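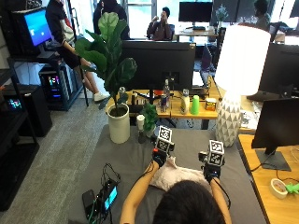
2022-03-10
By Hema Subramaniam

Cloth folding and houseplants are the stars of the new Thursday home skills hour at Durunetti, the shared workroom on Iyer Street in Bakcombe, and the first session was a treat!

Organizer Indira Gowda wanted a table that felt like somebody's living room – a big lamp, some greenery, a cup within reach – and then plenty of soft things to pick up, straighten and fold. "Cloth is wonderfully stubborn," she said. "You smooth one corner and another one wrinkles up."

Regulars have already asked for longer evenings, and Gowda hopes to run two a week by May. The room holds 50, so there is space for everyone who signed up, plus friends.

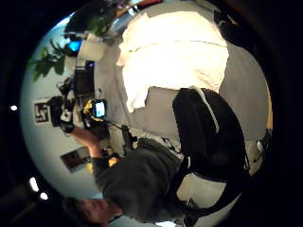
Broad green leaves and a white planter in the Durunetti workroom.

Plant lovers get their turn next week, when Ilango Venkataraman brings cuttings from Trandcombe and shows how to repot them (old newspaper welcome!). Sign up at the front desk or call extension 262.

Recent items
Trandcombe seed swap moves indoors
Rozália Jireš on mending old pillowcases
Bakcombe library lends 3084 books in one month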